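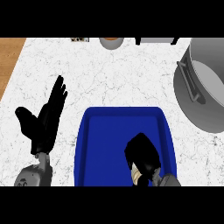 Ullness Community Garden
Minutes of the winter meeting, 17 Jan 2023

I'm doing the minutes again, so you get them in my style, which means too many brackets and not much procedure. We started late because the side door of the Stodine hall was stuck and we all had to go round by the parking lot. Ten of us in the end, which is a good turnout for January!

Last meeting's minutes

Accepted, with one fix. I wrote that the compost bays were being moved to the north fence. They are staying put. It was the leaf pile that was moving, and it has moved, so please stop putting leaves in the old spot.

Water

This took up nearly half the evening. The bill for last season came to $593, a lot more than any of us expected, and most of it landed in the dry stretch at the end of summer. One member thought we had a leak under the path by the shed. Another thought we simply watered a lot (I'm in this camp, I was there every evening with the hose and I wasn't alone). We agreed to read the meter last thing one night and first thing the next morning, once the supply is turned back on in spring, and see if it creeps.

Then we got onto rain barrels. Rukdale Supply has the big ones with a spigot, and we could fit 2 of them behind the shed if somebody cuts back the elder. There was a long side discussion about mosquitoes. I won't repeat it all, but we want the kind with a screened lid. Vote was eight in favor, two against, so we're buying them. I said I'd order them and I will, this week.

Plot fees

Fees stay at $20 for a half plot. I had floated going up a little to cover the water, and that went over like a lead balloon! Fair enough. The feeling in the room was that we should try the barrels for a season and look at the numbers again in September. Fees are due before the beds open. Cash or check in an envelope with your plot number on it, please, and I do mean the number. Last year I had three envelopes that just said "tomatoes."

Seed swap

Everyone wants to do it again. We'll use the hall, same setup as last year, long tables down the middle and chairs pushed back. Somebody asked if we could do seedlings as well as seeds and the answer is yes, but they go on the floor by the window, on newspaper, after what happened to the hall's good tablecloths.

Label your packets with the year. I brought home some beans last time that were so old not one of them came up, and I gave them the sunny end of the bed too. The Ní Bhriain nursery has offered us their leftover packets from last season, mostly salad greens and some flowers, and we said yes please. I'll write them a thank-you note.

The empty plots

Two half plots are free, both on the shady side. There are people on the waiting list and I'll call down it in order. We went back and forth on whether to tell them up front about the shade. We're telling them. Lettuce, chard and currants all do fine there, and I grew very nice parsley on that side for years before I got my current spot.

Shed

The lock is being changed to one with a code. I was against this (I will forget the code) but I was outvoted and I'm being a good sport. The code will be given out in person and not by email. While the shed is being emptied for the lock work we'll sort the tools too. There are a great many trowels and only one decent spade. If you have a spare spade at home, we'd love it.

The wheelbarrow has a flat again. One of the newer members is taking it home to put a solid tire on, and got a round of applause.

Other business

A question about the stray cat. It is not the garden's cat and we are not buying food out of garden money, but if people want to feed it outside the gate, go ahead.

Somebody asked about planting a plum tree by the gate. We liked the idea, but we're not sure if the lease lets us put in anything that permanent. I'll dig the lease out and read it.

There was lemon cake, and it was very good. I have the leftover half in my freezer if whoever made it wants it back. The plate is on my porch.

Next meeting is after the seed swap, in the same hall. Bring your fee envelope and a cushion, those chairs are awful.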